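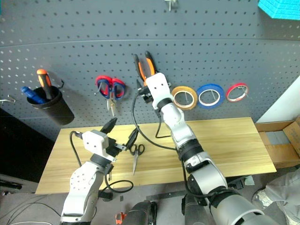 Pegboard cell, gripper comparison – pre-run inspection, June 2022

Complete this sheet before each block of runs comparing the Pimbridge fingers with the Kukar fingers. Both sets go through the same checks, and a set that misses one sits out until it has been fixed and checked again. The tool set for this block is made up of the pliers, the scissors, the tape rolls on their pegs and the two tools in the black cup. The pliers hang with the handles up and spread, so the tips have to come in from above or from the side, and a bent tip will catch on the orange inner grips. The blue tape is the thickest roll and the red one the thinnest. Use those two for the opening width check in section 2.

Section 1. Arms and mounting

1.1 Base bolts tight on both arms. OK.
Comment: Marked with paint pen. No marks out of line.

1.2 Joint covers seated, no cracks in the shells. OK.

1.3 Wrist housing screws flush. OK, left. Redone, right.
Comment: One screw on the right was proud by a turn. Taken out, cleaned and put back with thread lock. Check again after 25 runs.

1.4 Arms reach the home pose without touching each other or the board. OK.
Comment: Clearance is fine at home. With both arms working near the middle of the board it gets tight. Keep the speed limit on for any run that uses both.

Section 2. Grippers

2.1 Fingers open and close fully, five cycles, no sticking. OK.

2.2 Fingertips straight and free of burrs. Needs attention.
Comment: Pimbridge tips fine. One Kukar tip has a small burr on the inside face. File it before the scissors runs or it will scratch the handles and the grip scores won't be fair.

2.3 Finger brackets tight. OK.

2.4 Opening width clears the widest tape roll with room on both sides. OK for both sets.
Comment: Kukar opens wider. Pimbridge clears the blue roll but leaves little room for a bad camera estimate. Write down any run where the finger hits the roll face first.

2.5 Thin object check. Pick the red roll off its peg and put it back. OK, Kukar. Repeat, Pimbridge.
Comment: Pimbridge let the roll turn in the fingers on the way back to the peg. Force was set at 18 for both. Don't raise it for one set only. If it has to change, change both and start the block over.

Section 3. Cables

3.1 No cable pinched at any joint through the full range. OK.

3.2 Loops at the wrist do not catch on pegs or hooks. Needs attention.
Comment: The long loop on the right arm swings wide when the wrist turns. It cleared the tape pegs at low speed. Add one tie at the forearm and leave enough slack for a full wrist turn.

3.3 Floor cables clear of feet and chair wheels. Needs attention.
Comment: Route them along the back and tape them down. This was on the last sheet too.

3.4 Emergency stop reachable from the operator position, tested on both arms. OK.

Section 4. Camera and controller

4.1 Lens clean, mount tight. OK.

4.2 Calibration less than a day old. OK.

4.3 Chou controller starts without faults. OK.
Comment: One warning about a slow joint reading at startup. Cleared by itself and did not come back. Logged.

4.4 Prirkeo recorder has space for the full block. OK.
Comment: The block is 900 grasps. Clear the old test files first – they are still taking up room.

Section 5. Board and table

5.1 Pegs and hooks pushed fully in. OK.

5.2 Cup fixed to the board, does not shift when a tool is pulled out. OK.
Comment: The blue-handled tool leans over the rim. Put it back the same way each time, as both sets need to start from the same pose.

5.3 Table scissors closed, blades toward the front edge. OK.

5.4 Small loose metal parts off the table. Do this right before the start.

Result: cleared for single-arm runs with the Pimbridge set. Kukar set cleared once 2.2 is done. Two-arm runs on hold until 3.2 and 3.3 are signed off. Next full inspection in September, or sooner if a finger set is swapped for a new type.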